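Slide 7 — Fesero, the laundry set

Say hi, then straight in. 156 demos so far, goal is 2000, and I love this part of the job!

Each demo is one garment, one basket, two arms. Vary the start every time — new folds, new spot on the couch. Keep the messy grabs too; Bepari learns plenty from them.

Pause on these. 15 seconds.

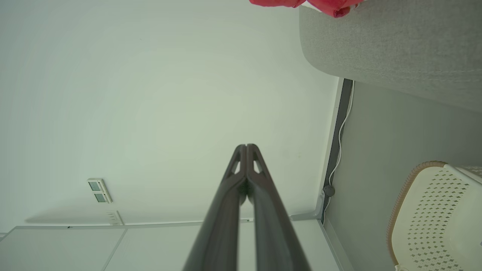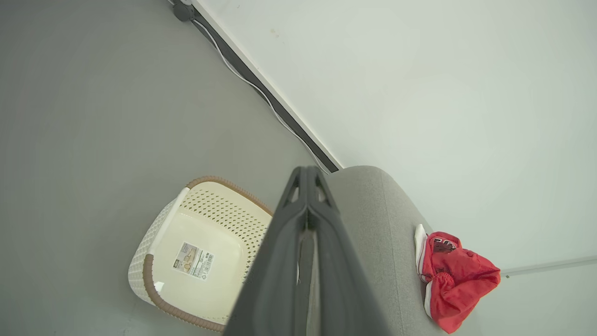
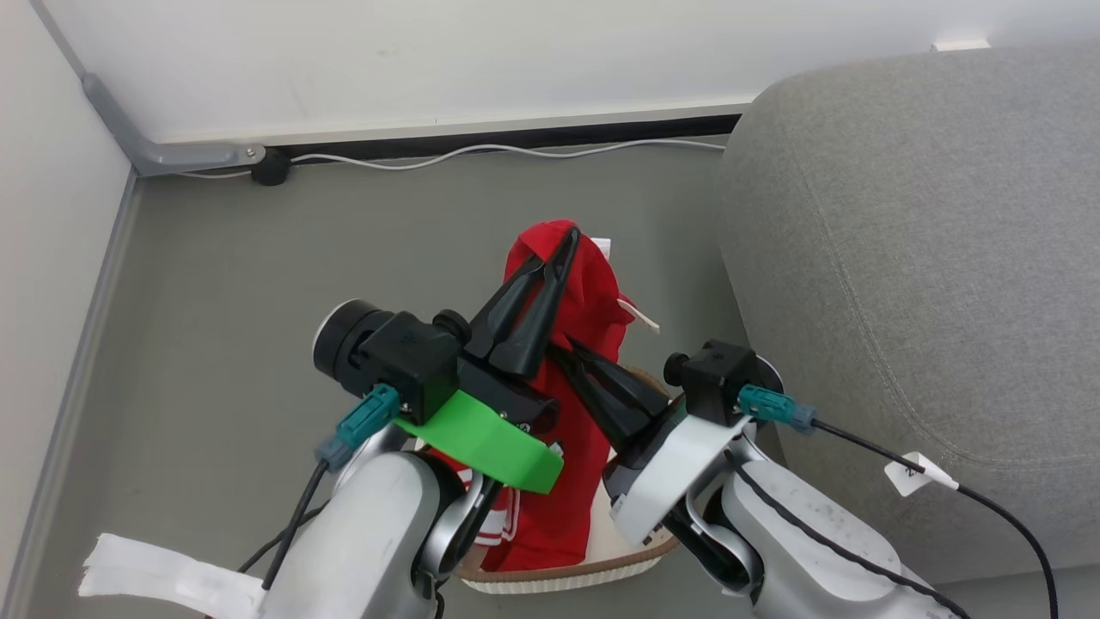
Two wrist views, then both grippers on the red garment. Iltstead room.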